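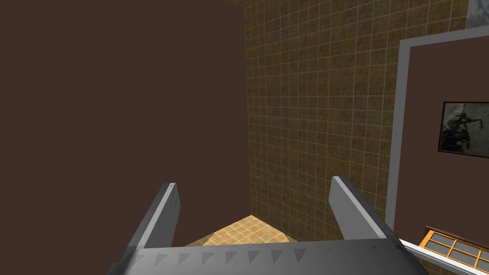

Every year I am asked to put a figure against the automation line in our budget, and every year the question arrives in the wrong form. It arrives as "how many arms?" The arm is the part people can picture, so it gets the money and the attention, and everything that has to happen before an arm is any use gets whatever is left over. I would like the order turned round. A good deal of the work can be done in simulation before anyone signs for hardware, and a rendered room with a tiled wall, a doorway or recessed panel and a picture hung inside its frame, seen from just behind an open gripper, will raise questions about reach and clearance well before a sales visit does. It should have a line of its own in the budget, and that line should come first.

I plan equipment for Eston, which fits out and maintains small buildings. We have 4 sites where a robot might reasonably be put to work, and 2 where I think it will be within my time here. Other firms will have different numbers, but I suspect the same argument goes on in most of them.

The usual way of buying goes like this. A supplier brings a machine, or a film of a machine, and it does the job neatly on a clean bench. The price is high but not absurd. Someone works out the hours saved, divides one number by the other, and the order goes in by June so that it falls in the right half of the year. Then the machine arrives and is put in a real room, with a door that opens the wrong way and a floor that is not level, and we spend the following months paying for things that were never in the sum: mounts, guards, a different gripper, a person to stand beside it.

We did this with a machine from Ljungberg. I have no complaint about the machine. It did what the sheet said it would do. But we had bought it for a room nobody had measured properly, and the fingers it came with could not open fully between the pipework and the wall. The replacement gripper took 5 weeks to come. I signed the original order, so I count that as my mistake and not the supplier's.

What we should have paid for first was a model of the room and somebody's time to work in it. My colleague Min-kyu Ha has since done this for our next purchase, using a package called Flidex, and the whole exercise ran to 633 hours of staff time. That figure caused some alarm when it went round. It looks like a great deal of labour for something that cannot be put on a pallet. I think it was fair value. We changed our minds about where the base should stand, and we dropped a longer arm that we had more or less agreed to buy.

There are good objections to this. The first is that a simulation is only as honest as the measurements that go into it. A wall on a screen is flat because somebody typed that it was flat. Old walls are seldom flat, and paint, dust and damp do not behave as they do in a model. I accept all of that. It is an argument for sending someone round with a tape measure and a level, and for writing those visits into the plan as well. They are cheap.

The second objection is that modelling can go on for ever. This worries me more. There is always another room to build and another grip to try, and people who enjoy the work will find reasons to continue. The answer is a fixed sum and a fixed list of questions. Ours asked whether the arm could reach, whether the gripper could open where it needed to, and whether a person could still get past. When those were answered we stopped, although Min-kyu would have liked to carry on.

The third is that finance departments dislike it. Hardware is an asset and can be written down over several years. Staff time and a software licence are running costs and land all at once. I have sat through this discussion more often than I care to. Bavach, who supplied our last quotation, offered to fold some modelling into the price of the arm, which would have pleased our accountants. I turned it down. A firm that sells arms should not be the one deciding whether we need one.

So my request for the coming year is a plain one. Pay for the survey and the model first, under their own heading, with the arm left blank until they are finished. If the answer comes back that we should buy nothing for one of the sites, the money has still been properly spent – and I would ask that the blank line be allowed to stay blank, without being filled by something else before the year closes.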